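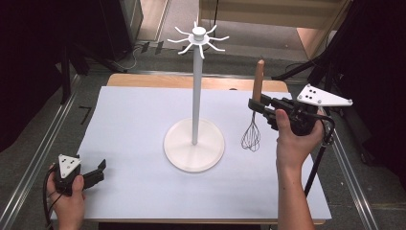
A whisk held in the right-hand gripper next to the mug tree.

Research notes: hanging things up

Tuesday, April 13, 2021

The Pimo project has finished its first full set of hanging demonstrations, and the first policy trained on them has been run on the arm. This item covers how the set was recorded, what the results look like so far, and what is still open. The longer write-up will go to project members in September.

Pimo is the part of the Drusanent program that deals with learning from people's hands. A person does the task with a pair of hand-held grippers, and the motion of the grippers is what gets recorded. No robot takes part at that stage. The grippers carry marker plates on top, and the tracking system gives us the position and angle of each one through the whole demonstration. Finger opening is logged over the cable. The head camera gives the view from above the table.

We picked hanging because our earlier tasks were mostly pick and place on a flat surface, and a policy can do well on those while being fairly sloppy about angle. A hook is less forgiving. The object has to arrive at the right height, turned the right way, and the fingers have to open at a point where the hook can take the weight. Open early and the thing drops. Open late, with the hand already moving back, and it comes off the hook again or drags the stand along the paper.

The whisk was the hardest item in the set. It is long for its weight and it swings when it is held near the end of the handle. Several people recording for us started out by moving slowly the whole way. Later they moved at normal speed to the stand and waited a moment there before going for the hook. We kept both kinds. The second kind trained better when we compared them on their own, but the sample was small and we would not lean on that yet.

The full set comes to 3,616 demonstrations. Of these, 242 were marked as failed by the person recording and set aside in a separate folder. We did not delete them. The Stanciu group has asked to use them for work on detecting failure early, and they are welcome to them.

A demonstration counts as complete once the object is on a hook and both grippers are open and clear of the stand.

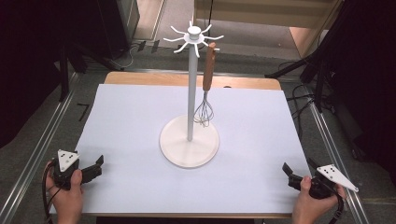 The clear-of-the-stand part was added after a first round in which people ended the recording the instant they let go. Policies trained on that round would release the object and then stay where they were, with the fingers still around the handle. Adding the retreat fixed this without any change to the model. It did mean recording that round again, and the old files should not be mixed with the new ones. They have the word "short" in the folder name.

For training we used the Brella code as it stood at the start of the project, with one change. Brella normally predicts gripper motion relative to the table. We switched to motion relative to the gripper's own last position, and left the rest of the settings alone. With the table version, the policy tended to aim for the spot where the stand had most often been during recording. With the relative version it followed the stand when we moved it, at least within the area of the paper.

On the arm, the relative version hung the object in 59 percent of trials. The misses were mostly of one type. The arm came in a little low, touched the hook from the side, and pushed past it. We think this comes from the camera view, in which the hook tips are small and can be hidden behind the object in the last part of the approach. A second camera on the wrist is the obvious thing to try, and the mount for it is being made now.

Two points for anyone planning to use the data. The tracking drops out for short stretches when a marker plate is tipped far over, which happens more with the right gripper. We filled the gaps by interpolation and flagged every filled sample, so you can leave them out if you prefer. Also, the clocks on the two grippers were not set from the same source during the first 7 sessions. The offset is small and is listed in the readme for each session – please apply it before you compare left and right.

The next set will use the same table and the same stand, with heavier objects added. We also want a number of demonstrations where the left gripper holds the base steady while the right one does the hanging. In the current set the left gripper has very little to do, and the policy has learned to leave it alone.

Requests for access go through the Drusanent data page as before. Please say which task you need, as the full download is large.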